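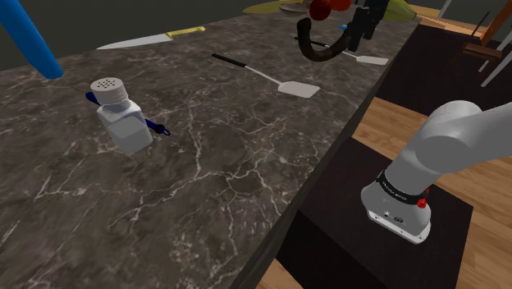 Section 4: Setting Up Your Household Budget in Fletura

Home | Getting Started | Accounts | Budgets | Reports | Support

This section explains how to create a monthly budget, assign income to it, and set aside money for bills that fall due less often than once a month. Complete Section 3 (Adding Accounts) before you begin. The person creating the budget must be signed in as the account holder. Joint members may view a draft budget but may not approve it.

4.1 Create the budget

1. From the main menu, select Budgets, then New Budget.
2. Enter a name of up to 16 characters. The name appears on all printed reports.
3. Select the day on which the budget month begins. Users who are paid monthly should select their payday.
4. Under Income, enter take-home pay only. Do not enter gross pay.
5. Select Save Draft.

Note: A draft is kept on the server until it is approved or deleted. It does not affect any existing budget.

4.2 Enter fixed expenses

1. Open the draft and select Fixed Expenses.
2. Enter rent or mortgage, loan payments, and any other amount that stays the same from month to month.
3. For each item, choose the account from which it is paid.
4. Review the figure shown as Remaining. If it is displayed in red, fixed expenses are higher than income and the draft cannot be approved.

Caution: Changing the paying account in Fletura does not change the instructions held by your bank. Contact the bank directly to move an automatic payment.

4.3 Set aside money for irregular bills

Property tax, car insurance, and similar bills are entered as yearly amounts. Fletura divides each amount by 12 and holds the result in a reserve. A bill of $600 paid each November, for instance, adds $50 to the monthly reserve.
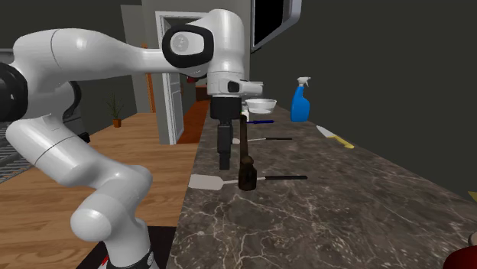 When a bill is entered partway through the year, the first due date arrives before a full reserve has been built. In this case, select Catch Up on the bill's detail page. Fletura then divides the amount by the number of months left before the due date. After that date, the monthly figure returns to the standard amount.

Note: Reserves are a record only. The money stays in your own account until you spend or transfer it.

4.4 Set the low balance alert

1. Select Alerts, then Low Balance.
2. Enter the lowest balance you wish to keep. The default is $1,000.
3. Choose email, text message, or both.
4. Select Send Test. If the test message is not received, see message code 592 in the Support section.

4.5 Approve the budget

1. Select Review. Check each line against a recent bank statement.
2. Select Approve and enter your password.
3. Print or save the confirmation page with your household records.

Caution: An approved budget cannot be returned to draft. To correct it, select Copy to New Draft and approve the corrected version.

Prepared by Berwyn Jenkins. Reviewed by Aled Lougher. Revised 1 Feb 2024.

This site uses cookies to remember your settings. Accept | Manage preferences

Contact Fletura Support | Terms of Use | Back to top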